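## 6. Working near an open appliance

This section covers the sleeved arm when it works at a dishwasher, oven or any appliance with a door that folds down. It applies to all Guter units with the three-finger hand. Read section 5 (stop controls) first.

Revised 11/11/2025. Replaces the September sheet. Questions go to Áine Flanagan or Stuart Rudd.

### 6.1 Before you power the arm

1. Clear the floor on both sides of the appliance door. Route cables away from the base and tape them down where people walk.
2. Check that each foot of the base rests flat. Don't shim a foot with cardboard.
3. Fit the fabric sleeve and close it at both ends. It should be loose enough to bend with the elbow.
4. Fold the appliance door all the way down by hand. Leave at least 70 mm between the hand and the door edge at the rest position.
5. Set the payload limit to 435 g for racks with glassware.
6. Press the stop button once, confirm that the arm locks, then reset it.

> **Caution:** The sleeve is a cover against scrapes. It does not make the arm safe to touch while it is moving.

### 6.2 Reaching over the door

The arm has to cross the open door to get to the upper rack. Use a slow approach and keep the fingers clear of the door's lower lip. Polished steel can confuse the depth reading, so teach the door plane by hand – three touch points are enough – and save it under the appliance's name. 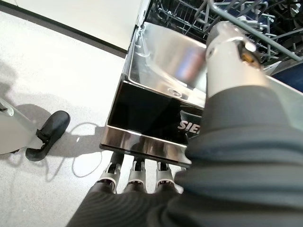 **Can I leave the arm reaching over the door while I step out for a minute?**

Send it to the rest position first, then press stop. An arm holding a pose over a door can sag if power is lost, and the next person to walk in won't know what state it is in.

Once the door plane is saved:

1. Run the reach at 10 percent speed with the hand empty.
2. Watch the sleeve where it passes the rack. If a fold catches on a wire, stop the arm and back it out in manual mode.
3. Repeat with one plastic cup.
4. Raise the speed one step at a time. The ceiling for shared rooms is 397 mm per second at the hand.
5. Write the final speed in the log and initial it.

**Note:** The Inness controller keeps the last speed used, even after a restart. The Rafferty controller goes back to the lowest setting.

### 6.3 People in the work area

- One person holds the stop button during every run. That person doesn't also load racks or type.
- Stand to the side of the door, never in front of it.
- Children and pets stay out of the room.
- Knives and skewers are loaded by hand, with the arm stopped.

> **Caution:** Do not lean on the folded door or use it to rest the hand. Door hinges are not rated for the weight of the arm.

### 6.4 After the run

1. Return the arm to rest and press stop.
2. Slide the racks in and close the door by hand.
3. Check the sleeve for tears, damp patches and grease. Change it if you find any.
4. Wipe the finger housings with a dry cloth. Keep liquid away from the knuckle joints.
5. Enter the cycle count. Joint seals are due for inspection at 2,933 cycles; Jucélia Conceição keeps the spare kits.

If a finger has touched the door or a rack harder than expected, take the unit out of use and fill in the contact form in section 9, even when you find no mark.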